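Barros: a dataset of newspaper corrections, retractions and apologies

Release 3

Hi, and thanks for opening the README before the spreadsheet. I know the temptation.

Barros is a collection of 1,529 corrections that ran in two local papers, the Clostthorpe Courier and the Burkongate Evening Post. I started it when I was covering courts for a small newsletter and wanted to know how often a paper fixes its own mistakes, how long it takes, and whether the fix ends up anywhere a normal reader would find it. I thought it would be a couple of weekends with a folder of clippings. It was not a couple of weekends!

The name comes from the first folder I made on my old laptop. I kept meaning to change it and then people started citing it, so Barros it is.

What's in the download

corrections.csv is the main file, one row per published correction. originals.csv has one row per article that got corrected, wherever I could find the article. codebook.txt explains every column and every category. changes.txt is what changed between releases, including a few embarrassing ones.

Of the 1,529 corrections, 1,033 are matched to the original article. The rest are orphans. Sometimes the paper pulled the article from its site completely, and sometimes the correction is so vague ("a recent report on a planning matter") that I couldn't say with a straight face which story it belonged to. I left those unmatched. If you see a blank in original_id, that's what it means, and please don't fill it in with your best guess and pass the file along.
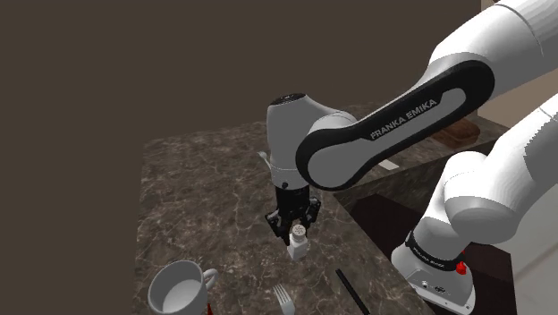

The columns people ask me about most are kind, harm and prominence, so let me take those slowly.

kind says what sort of notice it is. A correction fixes a fact. A clarification adds something that was missing. An apology says sorry to a person or a business by name, and a retraction withdraws the story or a claim in it. Papers are not tidy with these words. The Courier will print something headed "Clarification" that takes back the entire article, and in that case I coded it as a retraction and kept the paper's own heading in printed_heading. So if you care about what papers call things, use printed_heading, and if you care about what they did, use kind.

harm is my attempt to record whether the mistake was about somebody's reputation. A wrong kickoff time is none. A misspelled surname is low. Saying a restaurant owner was convicted when the charge was dropped is high. I coded the whole set once on my own and then Yupin Phetsri, who used to check copy for a living and is much stricter than me, coded it all again without seeing my answers. Where we disagreed we talked it out, and the column disputed is marked y. There are more of those than I'd like in the low/high border country – mostly stories about business owners, where one of us saw an insult and the other saw a typo.

prominence compares where the correction ran with where the story ran. It only exists for matched rows. "Same" means same page or same section of the website, "lower" means it got tucked away somewhere, and "higher" is rare but does happen, usually with an apology that reads like a lawyer had a hand in it.

How I collected it

Print corrections came from library copies, which I photographed page by page and typed up by hand. Web corrections came through Drindano, a little script I wrote that visits the corrections page of each paper and saves a copy when the text changes. It checks every 48 hours. That gap matters more than you'd think: if a paper posts a notice and quietly takes it down the next day, I may never see it, and the dataset will look kinder to that paper than it should. The December rows are the patchiest, with holiday staffing at the papers and a dead hard drive at my end.

Drindano is in the tools folder. You're welcome to use it, but be nice to small newspaper websites and leave the delay setting alone.

Things I left out

I took out the names of private people. If the correction concerned an elected official acting as one, or a company, the name stays. Everyone else is replaced with a tag like PERSON_A, and the tag is the same within a row but means nothing across rows. I also dropped notices about children completely, even with the names removed. Clostthorpe is a small enough place that the details would give it away.

There's no court data here. A few of these notices came out of libel complaints, and I've marked legal_mention as y when the notice itself says so. That's as far as it goes. A blank doesn't mean there was no lawyer, only that the paper didn't print anything about one.
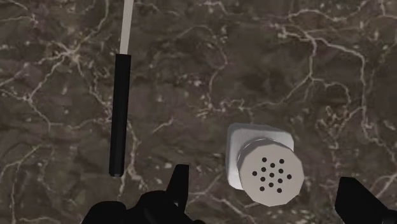

Can I use this to work out which of the two papers makes more mistakes?

Please don't. What the data shows is how often each paper admits to one in public, and a paper with a generous corrections policy will look worse than a paper that never owns up to anything. You'd also need the total number of stories each one published, and I don't have that for either paper.

What it's good for

Wording is the fun part, if you ask me. You can look at how apologies are phrased, who gets a "we regret the error" and who gets a "we are happy to make clear," and how much of the original claim gets repeated in the process. I've heard from a journalism teacher who has students rewrite the vaguest notices so a reader could understand them, which I love. You can also look at the delay between story and fix for matched rows (days_to_fix), although for web notices treat that number as the latest it could have been.

If you want to train a classifier on kind, go ahead, but hold out whole months and don't split at random. Both papers recycle their boilerplate, and a random split will make your model look brilliant.

Known problems

Some print pages had coffee rings or torn corners, and where I couldn't read a word I typed [illegible]. The Evening Post redesigned its website partway through, and section names before and after don't line up perfectly. The section_clean column is my patch for that. Accented letters went wrong in release 2 and should be right now.

Using and citing it

Free for research, teaching and reporting. Credit "Barros corrections dataset, release 3" and say which file you used. Don't try to put the names back in. The text of each notice still belongs to the paper that printed it, so quote short pieces and don't republish the lot.

Found a mistake? Open an issue with the row number and what you think it should say. I print my own corrections at the top of changes.txt, same prominence as the original.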